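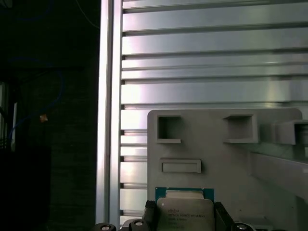 Wrist camera view: an Intel Xeon processor held between the two gripper fingers, with the grey fixture plate behind.

Brondach Gripper Comparison Set – README

Release of 24 April 2024. Maintained by Ewan Whitelaw.

Purpose
The set supports the comparison of 3 finger designs, named Ninh, Feredau and Promevwood, in the handling of processors. It is intended for laboratories selecting fingers for flat, rigid parts.

Contents
The release holds 169 trials. Each trial has one wrist camera recording, the gripper position log and a result file. The finger design is given in the trial header and should be read from there – folder names were carried over from the February pilot and are not reliable.

Recording
Grip force was held at one setting for all designs. The controller was restarted after every 50 trials.

Known limitations
Printed markings on the processor are often too soft to read and should not be used as labels. Reflections from metal surfaces vary between trials. In 5 trials the position log ends early; these are marked "partial".

Corrections should be sent to the maintainer with the trial number.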